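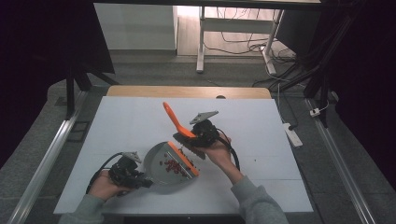

家里那台公用电脑的照片和文件，我拖了两年多才下决心收拾。起因特别没面子：我妈要一张外婆过寿的合影，我在三个文件夹里翻出五个版本，没有一张能确定是原图，最后还是从亲戚群里要的。之前我每次整理都是打开一个文件夹，看到哪张删哪张，删着删着就看起照片来了，一晚上过去什么也没动。后来换了个笨办法，跟扫桌上的红豆一个路子：拿小扫帚先往灰色簸箕里拢，拢成一堆再说挑不挑、扔不扔，别在桌上一颗一颗捡。文件也一样，先拢到一个地方，再动手分。下面就是我拢的过程，啰嗦了点，你们挑有用的看。

先腾一个“簸箕”

我在外接硬盘上建了一个文件夹，名字就叫“待分”。外接硬盘是Hestico的，买来一直拿它放电影，正好清出来用。注意一定先看看剩余空间够不够，我第一次没看，拷到一半弹窗说满了，拷过去哪些没拷过去哪些，自己都搞不清，只好全删了重来。

然后把电脑里所有可能藏照片的地方都过一遍：图片文件夹、桌面、下载、聊天软件的接收目录，还有那种名字叫“新建文件夹”“新建文件夹（2）”的神秘角落。全部用复制，先别剪切！剪切中途断了线真的会哭。等全部分完、确认能打开了，再回头删原来的。

聊天软件的目录藏得深，不同版本位置还不一样，与其上网搜路径，不如直接进软件的设置，找“文件管理”或者“存储位置”一类的选项，点一下打开文件夹就跳过去了。

拢完一看，“待分”里将近100G。我当时对着屏幕愣了一会儿，然后去泡了杯茶。

分之前先看谁最占地方

我用的是一个叫Du的小工具，会把文件夹按大小排成一列，从上往下看就行。没有它也无所谓，Windows自带的搜索框里输入“大小:巨大”，也能把大文件揪出来（英文系统写size:huge）。苹果电脑在访达里切到列表显示，再到“查看显示选项”里勾上“计算所有大小”，效果差不多，就是第一次算得慢，耐心等。

看完你多半会发现，占地方的压根不是照片。我这边排在最前面的是一段孩子在游泳课上的录像，手机夹在裤兜里误录的，整段都是黑的，只有水声和我在跟人聊房租。还有一堆安装包，同一个打印机驱动下载了六次，文件名后面的括号从（1）一直排到（5）。这些删起来一点感情负担都没有，所以建议大家从大的删起，几下就能看到空间涨上来，人也有劲儿往下干。

重复照片怎么办

我试过纯手工，受不了。后来同事Si-eun Bang给我推荐了Otik，专门找重复文件，我就一直用到现在。装好以后有几个地方我建议改一下：

第一次扫描选“内容完全相同”，别选“相似图片”。相似图片会把连拍的都算进来，你家小孩眨眼那张和没眨眼那张，它分不出哪张好。

勾选“保留路径最短的那份”。我一开始选的“保留最新”，结果留下来的好多是后来从聊天里另存的，文件夹乱七八糟，原来按年份放好的反而被清掉了。

删除方式选“移到回收站”，别直接永久删除。回收站也先别急着清，放上一阵子。我是整个一月都没清，中间还真捞回来过两张扫描的户口本。

完全相同的处理完，再开“相似图片”，把相似度往高了调，然后一组一组自己看。这一步很费眼睛，我给自己定的是每次最多看100组，看完就关电脑。超过这个数以后基本是闭着眼睛点，容易误删。

顺便提醒一句，微信一类软件传过来的图经常是压缩过的，看着一模一样，文件大小差好几倍，所以“完全相同”是扫不出它们的。挑的时候右键看一下属性，留像素高的、文件大的那张。

文件夹别分太细

以前我分得可细了，年份下面分月份，月份下面分人，人下面再分事。过了几个月连我自己都不知道“春游”该放进谁名下。现在只有年份这一层，下面直接是事件，名字写成“月份加一个词”：

03 外婆寿宴
07 海边
10 搬家

月份写两位数，排序才不会乱，不然10会跑到3前面去（有的系统聪明，会自己排好，有的不会，统一写两位省心）。零零碎碎不成事件的，全扔一个叫“日常”的文件夹，不用内疚。

截图单独放。手机导出来的截图混在照片里特别烦，好在文件名一般带Screenshot或者“截屏”两个字，搜一下，全选，一次搬走。我搬完去数了一眼，光外卖优惠券的截图就有47张，全部过期。

时间乱了的照片

有一批老照片，拷来拷去以后日期全变成同一天了。别慌，先看“拍摄日期”，别看“修改日期”。在Windows的文件夹里，把标题栏右键点开，勾上“拍摄日期”那一列，再按这列排序，大部分就归位了。扫描的老照片和聊天里存下来的往往没有拍摄日期，那就没办法，只能靠人认。我妈在这件事上比任何软件都准，看一眼窗帘就知道是哪年。

认出来以后我直接把年份写进文件名开头，比如“1998 老房子门口”。有些软件可以改照片里面的日期信息，我嫌麻烦没弄，想弄的朋友记得先留一份备份再批量改。

下载文件夹这个老大难

照片弄完，下载文件夹才是日常真正会长草的地方。我现在的做法很懒：桌面上放一个“留”文件夹，下载下来的东西凡是要长期保存的，当场拖进去。剩在下载里的，默认都可以删。Windows的“存储感知”可以设成下载文件夹里多少天没打开就自动删，我没敢开自动，还是每个月手动按日期排一下，把下半截选中删掉。

合同、发票、体检报告这种东西，下载完第一件事是改名。“download(3).pdf”这种名字，当时觉得记得住，过一周绝对记不住。我的格式是“日期 哪家 什么东西”，空格隔开，搜起来很方便。

对了，清浏览器缓存和清下载记录是两回事，跟下载文件夹更没有关系。我爸以为清空下载记录就等于删了文件，清了好几年，硬盘照满。

网盘别急着一股脑上传

分好以后我本来想全丢网盘，传了一晚上才走了一小截，而且白天家里开会也卡。后来改成睡前传，限速放开，一次只传一个年份的文件夹，早上起来对一下文件数量，两边一样再传下一年。外接硬盘那份照样留着，网盘账号哪天忘了密码、会员到期，手边好歹还有一份。

硬盘拔之前点“弹出”，老生常谈了，我还是得说，因为我家有人从来不点。提示“设备正在使用”的时候，多半是某个看图窗口没关，关了再弹一次就行，实在不行就关机再拔。

读者来信里问过的几个小问题

有位网名叫Vilgot Dahlgren的读者问，苹果手机导出来的HEIC格式在旧电脑上打不开怎么办。以后拍的可以在手机设置里的相机格式那项改成“兼容性最佳”，拍出来就是JPG，代价是占的地方大一些。以前拍的可以装解码扩展，或者用转换软件批量转，转完原文件我建议留着。

还有人问实况照片导出来为什么是两个文件，一个图一个短视频。它本来就是这么存的，只想要静态的，把那个MOV删掉即可，删之前点开看看，有些短视频里的声音挺珍贵。我留了好几段，就为了听狗叫。

问得最多的是全程要花多久。我家断断续续弄了好几个周末，照片多的家庭可能更久。硬盘满到开机都慢的，先把大文件和安装包处理掉，照片以后慢慢分也行。

下回想写写家里几台手机的照片怎么往一个地方汇，我还在折腾，目前卡在我先生的旧手机上，数据线接触不良，传到第100张左右就断。有同款毛病的请留言告诉我换哪种线好使。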